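Otwood Teach Kit for Desktop Arms

The Otwood Teach Kit lets you show a robot arm a task in two ways: guide the arm by hand, or drive it from the handheld remote. Both methods save to the same task file, so you can start a job by hand and finish the fine moves on the remote.

The kit comes with Landula, the practice software. Landula runs the gripper in simulation, and you can record a full demonstration before the real arm is bolted down. Simple blocks are supplied as practice parts.
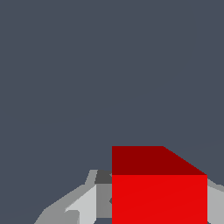 Recording and Playback

Press the record button once to start and once more to stop. The remote stores 50 demonstrations – older ones can be moved to a computer over the cable. Playback speed has 4 settings. Use the slowest for the first run of any new task.

Hand guiding needs the Timmermans wrist handle, sold separately. The remote works with no extra parts.

In the box: remote, cable, Landula license, mounting plate

Remote weight: 325 g
Part number: 202
Made by Samholm

Orders placed in February ship in March.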